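Progress report to the Meléndez Fund
Project: Water and Washrooms in Rented Homes, Romotthorpe and Brodstead
Reporting period: second half of the grant year, to the end of June
Prepared by: Brisa Jaramillo, Program Manager
Reviewed by: Perla Zepeda, Finance and Compliance

## 1. Status

The project is on schedule in Romotthorpe and behind schedule in Brodstead. By the end of June, 143 households had completed the intake form and received a first home visit. Of these, 42 have been approved for repair or replacement work under the grant. The remaining households either needed advice only, are waiting for a landlord's signature, or have been referred to other programs.

Spending is within the approved budget. We are not requesting additional funds at this time. We are requesting one change to the terms, described in section 5.

## 2. Home visits and intake

Visits in Romotthorpe were carried out according to the plan submitted with our application. Each visit covers the kitchen tap, the water heater, the shutoff valve and the washroom, and ends with a written note left with the tenant. Tenants have told us that the written note is useful when they speak to their landlord, and several asked for a second copy. We have changed the form so that a copy is made at the time of the visit.

In Brodstead, visits began later than planned. The delay came from the local agreement on access to shared stairwells and meter rooms, which took longer to sign than we had allowed for. The agreement is now in place. Two visiting staff who had been working in Romotthorpe have moved to Brodstead for the summer, and we expect the waiting list there to shorten by the time of our next report.

Missed appointments remain a concern. Most happen in the early afternoon, and we have begun to offer a 6 p.m. visit to tenants who work during the day. It is too early to report on results.

## 3. Toilet replacement

Replacement of old toilets is the largest single line in the budget. Older units with large tanks use far more water per flush than current ones, and in homes where the tenant pays the water bill the cost falls on the people least able to carry it. A slow leak from tank to bowl adds to this and often goes unnoticed for months.
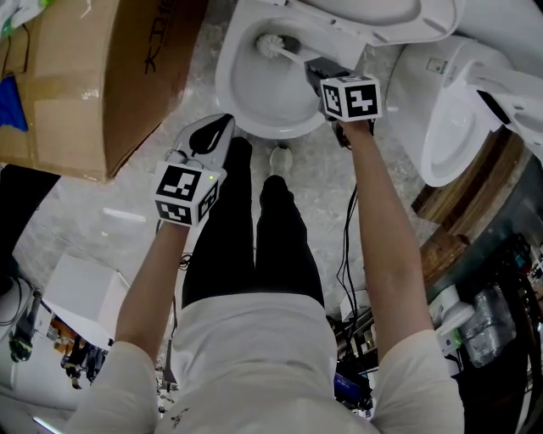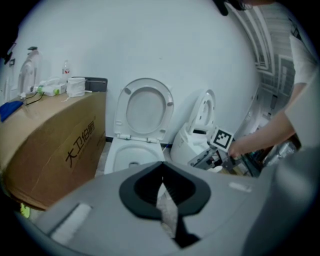 **Does a tenant need the landlord's consent before a toilet is replaced under the grant?**

Consent is required in every case, in writing, before any order is placed. The tenant may start the request, and our office will contact the landlord directly if the tenant prefers. Small repairs, such as a new flapper or fill valve, can go ahead on the tenant's signature alone where the lease allows it.

We have had three refusals in the period. In each case the landlord stated that a full renovation was already planned. We have asked for a start date in writing and will return to these addresses if none is given.

## 4. Supplier and installation

The Drultley contract for parts and fittings was renewed on the same terms. Delivery has been reliable for standard items. Wall-mounted units have been harder to obtain, and we have advised visiting staff not to promise them. Where the drain position does not match a standard unit, an adapter is ordered after a second measurement - this has reduced returns but adds time to each job.

Installation is done by licensed plumbers on a fixed rate per home. The rate was set before the grant began and two of the firms have asked for it to be reviewed. Ms. Zepeda has met with both and will present a recommendation at the autumn budget meeting. Until then the present rate stands.

Old units are collected on the day of installation. We had hoped to send the ceramic for crushing and reuse in road base, but the nearest site does not take small loads. Storage until a full load is ready is being looked into.

## 5. Request for a change in terms

The grant agreement limits replacement work to homes built before a set year. In Brodstead this leaves out a group of buildings that are newer but were fitted with secondhand fixtures. We ask that the limit be applied to the age of the fixture instead of the age of the building. The change would not affect the total budget. A draft of the revised wording is attached as Annex B.

## 6. Next period

Work planned for the coming months is as follows:

- complete first visits for all households now on the Brodstead list
- finish approved replacements in Romotthorpe
- send a short follow-up survey to households whose work is complete
- compare water bills before and after installation, where tenants have agreed to share them

Bill comparisons will be limited to homes with their own meter. Questions on the accounts should be sent to Ms. Zepeda, and all other questions to Ms. Jaramillo at the Romotthorpe office.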